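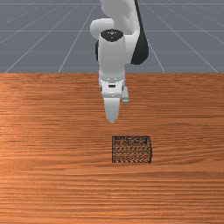

*A wooden tabletop with a small dark mesh basket.*

# Publish the oil, not the adjective

Furniture finishes are sold by adjective. "Durable" and "food safe" appear on most tins, and neither word tells the buyer how many coats to apply or how long to leave them. I think the label should carry a cure time in days, at a stated temperature.

Bindu Surbramaniam's workshop in Britberg leaves oiled tops for 18 days before delivery. Her tins say "dry overnight". Both can be correct - touch-dry and cured are separate states - but the label gives only the first.
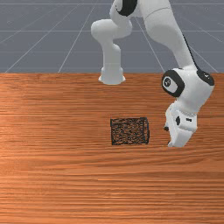 ## The cost objection

Akash Rathore argues that testing would burden small makers. A panel test needs 3 boards and a cupboard held at a steady temperature. For a batch of 2000 tins the expense is minor, and a maker who cannot state a cure time should not print "durable" on the lid.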